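Categories: Student robotics competitions | Manipulation | Articles needing a better map

Clukon

Clukon is a student project and end-of-term contest in robotic bin picking, set up by Soledad Zamora as the practical half of a course in automation. Teams program a shared arm to lift household objects out of a gray bin. Entry is free, apart from the evenings.

Format

Each team gets 14 attempts in a session, with 40 seconds allowed for each. A pick counts when the object is held clear of the floor of the bin. Flatware is worth the most points, being thin, flat and generally uncooperative. Bowls are worth less, a rule that has been appealed every term by whichever team is good at bowls.
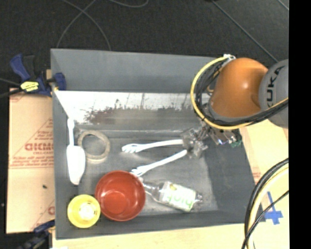 Teams and scoring

Three teams have entered more than once: Ivano, Stolley and Bai. Ivano holds the record of 439 points. Stolley came close with a control program of 300 lines, most of them comments addressed to other members of Stolley. Bai has won the award for documentation twice and has not yet won anything else.

Scoring is handled by Noemi Kasprzak, who competed in the first contest and wrote the current rulebook shortly after losing it. Her section on what counts as "holding" an object runs longer than the section on safety. Disputes are heard on Tuesday, in writing.

Object set

The set is deliberately dull and may be rearranged between attempts. Shiny and see-through items are favored for the trouble they give to vision software. 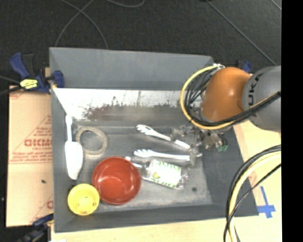
The gripper over the bin, with a bowl, a small yellow cup and a roll of clear tape among the objects.

Last updated in August

Contact the editors | Back to top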